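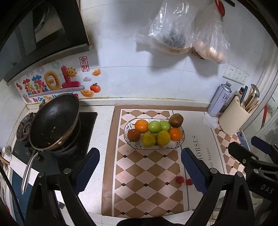

Kitchen counter walk-through for hand-held gripper sessions
Checklist with comments, filled in Saturday, 5th June
Filled in by Houda Benkirane, Prendach. Second reader: Prakash Shetty.

Good morning everyone, and thank you for your patience with me on this one. I promised a short sheet and I have written a long one again, but I would sooner you had my reasoning in front of you than have to phone me while you are standing at a stranger's sink. The items are the ones we agreed in March, in the same order. Please mark each one OK, FIX or ASK. FIX means you sort it out before the first pick. ASK means you stop and ring Ghizlane or me, and neither of us minds being rung, even at lunch.

Part A. The stove and what is near it

A1. All burners off, knobs checked by hand as well as by eye. OK.
Comment: I do mean by hand. Touch every knob. It takes no time at all and it is the one line on this sheet I would keep if you made me throw out the rest.

A2. Cookware off the stove, or its handle turned in over the stove. FIX.
Comment: There is a wok on the stove with a long silver handle that runs out past the edge. It's a very ordinary way to leave a wok and I do it at home myself, but a sleeve or a linkage arm can catch on a handle like that and then the whole pan comes along. Turn it in, or better still move it to the sink for the session. Please ask the householder first.

A3. Burner grates and pans free of loose residue where the gripper may touch them. FIX.
Comment: The wok has bits of food on the inside and the grate behind it has some grime. I am not inspecting anybody's housekeeping, and please never word it that way to the people who lend us their kitchens! Our concern is the pads. Textured pads pick up grease very happily and then hand it over to the next apple. If the stove is outside the task, leave it be and keep the fingers away from it. If it is part of the task, wipe first.

A4. Head and elbow room under the hood. ASK.
Comment: The range hood is on the left, above the stove. Anas Ait Ali is a good deal taller than I am and he should be the one to try the reach on that side.

Part B. The counter

B1. Task items on a steady base. OK, with a note.
Comment: The fruit bowl is on a placemat, the checkerboard one with the cream panel. Mats are fine by me. Before you start, press down on the near edge and push gently, and if it slides, put one of the grip sheets under it. Rafail Raptis keeps these in the Zendden box with the spare screws.

B2. Small round items contained. FIX.
Comment: Two cherry tomatoes are loose on the mat, right by the inner edge of the right finger. If they are in the task list, good, leave them and say so on the session card. If they are not, they go back in a dish. Small round things end up on floors, and people carrying a gripper are looking at the gripper and never at their feet.

B3. Bowl not overfilled, top pieces settled. ASK.
Comment: One tomato at the right end of the bowl sits higher than its neighbors. A high piece is a fair test of a pick, so I wouldn't remove it without asking. Ghizlane Gaber decides whether we want it that way. Start from the highest piece, please, and keep your free hand out of the space between the fingers while you steady the bowl.

B4. Sharp items out of reach of the tool. FIX.
Comment: The utensil holder in the back right corner has chopsticks and a spoon in it, and a knife handle too. Take the knife out and put it in a drawer for the session, with the householder's permission, and put it back where you found it.

B5. Pressurized cans moved away from the stove and out of the gripper's reach. FIX.
Comment: A white aerosol canister stands by the utensil holder. A firm squeeze in the wrong spot is all I am thinking of. Same cupboard as the cleaning things, if they have one.

B6. Cups and breakables along the edge. FIX.
Comment: Small white cup at the far left. Move it in, or away.

B7. Loose paper cleared. FIX.
Comment: One crumpled towel near the canister. Kitchens have a stove, paper goes in the bin, and I will say no more.

Part C. Walls, sockets and overhead

C1. Sockets clear, with nothing wet nearby. ASK.
Comment: White panel on the right wall. Feel the counter underneath it with the back of your hand and dry it if you need to. Fruit gets rinsed, and rinsed fruit drips.

C2. Hanging items secure. ASK.
Comment: Two clear bags hang over the back of the counter. Give each one a gentle tug from below before you lean in. If either hook feels doubtful, ask the householder to take the bag down for you.

Part D. The tool

D1. Both finger pads seated, no lifted corners. Check again after every break.
D2. Pivot screws finger-checked on both arms. Do not tighten a linkage while someone else is holding the grip.
D3. Pads wiped between raw food and anything people will eat from. Plain soap and water, then dry. The Brorton wipes leave a smell on fruit and Rafail has asked us to stop using them.
D4. Session card filled in before the first pick, please. Prakash files them under sheet 41 and he can't file a blank.

Result: not ready as found. Start once every FIX is cleared and Ghizlane or I have answered every ASK. Fruit goes back to the householder at the end, washed, and anything bruised gets replaced out of the Shehata petty cash.

H.B.

Added by Prakash: agree with all of it. Could A2 come before A1 on the next version? I keep reaching over the handle to get at the knobs.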